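Sorting the sweet drawer (and keeping it sorted)

Household tips, kitchen section. Updated March.

Right, quick one this week, I've got the kitchen half emptied and want it back before tea.

The sweet drawer. Everyone's got one. Party bag leftovers, hotel pillow mints, whatever Oda Skjelbred brings back when she's been travelling. All goes in, nothing comes out except the good ones, and by spring there's a layer at the bottom you wouldn't offer to anybody.

Start with the table. Cloth on, an old one, patterned if you have it, shows the crumbs less. Tip the lot out. Don't sort in the drawer, I've tried, you only shuffle things about.

Then line up one of each. Not the whole heap, one of each kind, in a row. Lollies, long packets, little twist-wrapped ones. Put a cardboard box at the back of the table so nothing rolls off the far side. Any strong box will do, the ones washing powder comes in are good and stiff. Once you've got your row you can see what you have too much of, and the rest of the heap goes behind its own sort.

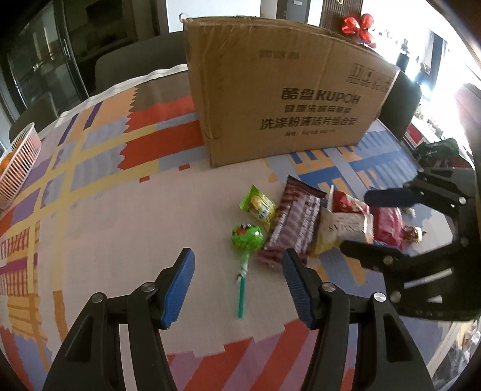

Can you store sweets in a box that had washing powder or cleaning tablets in it?
Better not. The scent gets through wrappers, paper twists worst of all, and a week later the toffees taste of laundry. Use it as a backstop while you sort, or for keeping cloths and sponges in, and put the sweets in something that has only ever held food.

Now the going through. Bin anything with a split seam or a wrapper that's come undone. Squeeze the boiled ones gently, if the paper's stuck fast they've had damp in. Chocolate with a white bloom is fine to eat, just not pretty, so I chop it for baking. Chewy things gone hard: ten seconds in a warm hand, and if they don't give, out.

Check dates on the packets. Single sweets out of a big bag won't have one, so go by the feel and when you think you bought them. If you can't remember, that's your answer.

Lollipops. Store them heads down in a jar, sticks up. Easier to grab and the wrapper doesn't work loose at the neck. If you've only got a shallow tin, lay them head to tail, takes half the room.

Containers. I use two Stellis tins with the tight lids, one for chocolate and one for everything else. Never mix mint with anything. Mint wins. Teresa Głowacki wrote in to say she keeps hers in old Kvam jam jars, 240 ml, one sort to a jar, and lets the children pick a jar on Saturday. Nice idea, and you can see at a glance what's running low. Wash the lids well, jam gets in the thread.

Labels: masking tape and a pencil. Pen smudges, and those printed ones leave a gum behind thats a nightmare to shift. For gum already there, a dab of cooking oil, leave it twenty minutes, rub, then washing up liquid.

Where to put it all. Cool and dry, away from the oven and off the top of the fridge (warm up there). Mine's in the low cupboard next to the flour. Sixten Torvik says high shelf if you have small ones in the house, fair point, and hard sweets and lollies shouldn't be in reach of toddlers anyway.

Cloth afterwards. Shake it outside, not over the sink. Sticky patch? Cold spoon edge to lift the worst, then warm water on a rag. Don't use hot on a coloured cloth till you've tried a corner. Solveig Haugen lost the hem of a good one that way, all the dye ran into the white.

And the box. If the corners are still sound, fold the flaps in and keep it for next time. Old tape first: warm it with a hairdryer on low and peel back slowly, flat to the card, or you take the top layer off. Too tatty, flatten it and put it out with the paper.

How often? I do it every 25 weeks or so I tell myself. Twice a year more like. After Christmas and befor the summer holidays is plenty.

Still to come: Holger Blomqvist's letter about ants in the larder, and what to do with a Stonine worktop that's got a ring on it. Also the biscuit barrel, same method, more crumbs.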